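4. What happened when we moved the files

4.1 The shape of the mess

I'll start with the shared drive, seeing as that's where I spent most of my first month at Ollasmont. It held a bit over twenty years of paperwork: contracts, scanned letters, drawings, minutes, and an astonishing amount of stuff called "final". My co-author Femi Adebisi had warned me that the folder tree had been started by one department and then inherited by five others, each of which added its own top level and left the old one alone. He was right. To get to a current supplier contract you went through a folder named after an office that had closed, then one called "New", then one called "New (use this)".

We took a sample of 3000 documents for the study. I pulled them by hand from every branch of the tree, a few at a time, trying not to favour the tidy bits. It was slow going — I did most of it in April with the radiator on — but I'd do it the same way again, because the export script we had been offered skipped anything with a very long path, and the very long paths were where all the interesting trouble lived.

Each document was then given a type, an owner and a keep-until date. Those were the only three labels we asked for. The earlier attempt at Ollasmont (before my time, and described in Section 2) had asked people to fill in 13 boxes on a form every time they saved something. You can guess how that went. Most of the boxes held a full stop, which was the shortest thing the form would accept.

4.2 Sorting by rule and sorting by hand

We compared two ways of putting the labels on. In the first, Kao did it. Kao is the small rules engine that sits inside Flarkon, the repository Ollasmont had already paid for, and it looks at the file name, the folder and the first page of text. In the second, staff did it themselves through a cut-down screen with three drop-down lists. Both groups worked from the same guidance sheet, one side of A4, which Femi wrote and I kept trying to shorten.

Kao was very good at invoices and very bad at letters. An invoice says "invoice" somewhere near the top and has a number on it, so there isn't much to get wrong. A letter might be a complaint, a notice to end a lease, or a thank-you for a nice lunch, and the first page often looks the same in all three. The staff group did much better on letters, as you'd hope, but they got bored with invoices and started picking whatever was first in the list. I don't blame them at all. I did the same thing when I had a go.

What surprised me more was the owner label. I'd expected it to be the easy one! Kao simply copied the name of whoever last saved the file, and for anything older than a few years that was usually the person who had run the last migration. So on paper one long-departed contractor owned half the lease agreements. The staff, on the other hand, nearly always put their own team, even on things they'd never opened before. We ended up treating "owner" as a role and not as a person, and dropped the names altogether in the second round.

Figure 3.

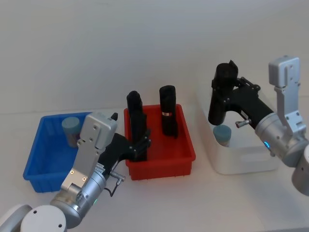 Who should decide how long a document is kept?

The team that relies on the document should propose the period, and the records manager should sign it off. Leaving it to the software supplier, or to whoever set the system up, gave us the longest keep-until dates and the weakest reasons for them.

We came round to that fairly late, I should say. In the first round we let the keep-until date follow from the document type alone, so every contract got the same period after it ended. It's a clean rule and it fits nicely in a table. But the property team has leases that they need to look back at decades later, and the catering contracts are of no use to anyone once the last bill has been paid and the tax period is up. After the second round we let each team propose a period for each type, with a sentence saying why. The sentence mattered more than I thought it would. Several proposals of "forever" were withdrawn when someone had to type out the reason.

4.3 Moving everything across

The move itself used Dromo, a copying tool that Femi had used at a previous job and was fond of. It reads from the old drive, writes to Flarkon and leaves a log line for each file. We ran it overnight so that people weren't saving things while it worked. The log was plain text, which I was grateful for, as I could search it on my laptop over breakfast.

Of the 3000 sampled documents, nearly all arrived with their labels in place. The ones that didn't fell into two heaps. Some had characters in the file name that Flarkon wouldn't take, mostly slashes and question marks from old Mac machines, and we renamed those. The others were shortcuts pointing at files that had been deleted years before, so there was nothing to move. We kept a list of them all the same, since one or two teams wanted to know what had been lost — and in one case a missing minute was found as a printout in a drawer.

Dates were more of a nuisance. Dromo keeps the "modified" date but Flarkon shows the "added" date by default, so on the first morning every document seemed to have been made at 3 a.m. We had a lot of phone calls. Changing the default column took a minute once we'd found the setting, which was under "Appearance" and had its own sub-menu. If you're planning something similar, check this one before you let people in.

4.4 How people looked for things afterwards

I had assumed that people would search. The labels were meant to make searching better, and we'd spent a whole afternoon showing teams how to filter by type. What most of them did was ask us for the old folders back. They knew their way around the old tree, silly names and all, and a search box felt like starting again.

In the end we built a browse view that looks like folders but is made from the labels: type first, then owner, then year. It isn't the old tree, though it's close enough that people stopped asking. I sat with the finance team while they tried it, and they went straight to it and hardly touched the search box. The property team used search a good deal more, mainly for street names, which no folder had ever been arranged by.

I don't want to make too much of this. It's one organisation, the sitting-in was informal, and I was the one holding the notebook. We also changed two things at once, the browse view and the date column, so I can't tell you which of them brought the phone calls down. Section 5 goes into the costs, including the staff hours spent on labelling, which we recorded properly only from the second round on.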